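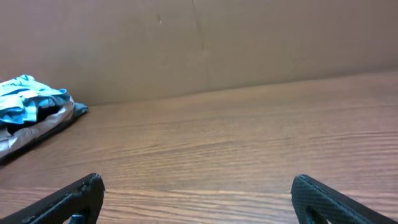

Tabletop with a wood-grain finish.

Magnesium and sleep: notes on the Ruddock trial

The September issue of the Ruddock group's bulletin reports on magnesium taken in the evening by adults who sleep poorly. The trial enrolled 459 people and split them into two arms. One arm took a magnesium tablet with the last meal of the day. The other took a matching tablet with no active content.

Sleep was recorded by diary and by a wrist monitor. The diaries showed that the magnesium arm fell asleep up to 20 minutes sooner. The monitors showed a smaller gap, and total sleep time did not differ between the arms. Lead author Helmi Lehtinen puts more weight on the monitor data.

Diet was not controlled. Nuts, beans, whole grains and leafy greens all supply magnesium, and people who already eat plenty of these may have little to gain from a tablet.

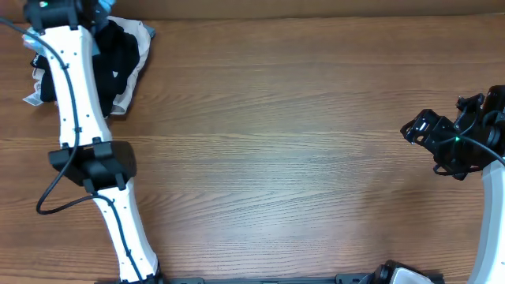 Tamsin McKinnon wrote in to ask why blood levels were measured only at the start. In her view a second test at the end would have shown whether the tablets were taken as directed, and without it the diary result is hard to read.

The authors list the missing test as a limit of the study. Leftover tablets were counted instead.

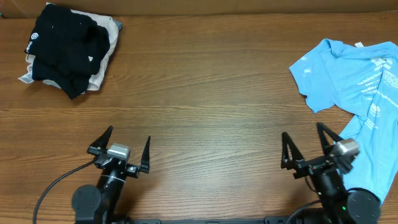
Before you take a supplement

People with kidney disease should speak to a doctor first. Magnesium can also reduce the uptake of some antibiotics, so check the timing of doses with a pharmacist.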